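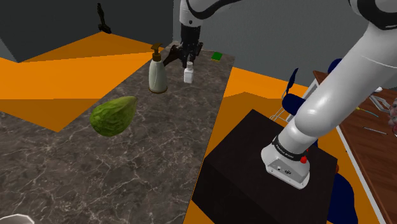 Ticket 483 – Label printer drops jobs after switch replacement
Last updated: 22/01/2020
Site: Masorport
Assigned: Imad Twal
Reported by: Malou Hafstein
Status: monitoring

Report
Shipping labels sent from the Gremis order screen show as printed but no label comes out. Affects the packing desk printer only. Started the morning after the switch in the back office was replaced. Printing a test page from the printer's own menu works.

Checks
Pinged printer from the packing desk PC. Replies for a while, then timeouts, then replies again. Same result from the server.

Swapped patch cable. No change. Moved to a different switch port. No change. Moved back.

Cleared the queue on the print server and restarted the spooler. 19 jobs were stuck. The first five printed, then the queue stalled again with status "printing".

Checked the printer's network page. Address is set by hand on the printer and ends in .29. According to the site sheet that address is reserved, but the reservation was on the old router and did not get carried over in the Itano migration.

Looked up the address on the server while the printer was switched off. It still answered. The hardware address belongs to a handheld scanner, which had picked up .29 from the DHCP pool.

Cause
Duplicate address. The scanner and the printer were both using .29. Jobs went to whichever device had answered last. The switch replacement is probably unrelated, except that everything on it was power cycled and the scanner asked for a new lease.

Fix
Released the lease on the scanner and restarted it. It came back on a different address.
Excluded .29 from the pool and added a reservation for the printer.
Set the printer to DHCP and confirmed it got .29 after a restart.
Flushed the ARP cache on the server and the packing desk PC.
Sent a batch from Gremis. All labels printed, in order.

Notes
Malou reprinted the missing labels from order history. Two came out twice – one copy of each was thrown away.

The Hauksdóttir office was set up from the same sheet and may have the same gap. Not checked yet. Separate ticket to be opened.

Leave open until February, then close if there are no further drops.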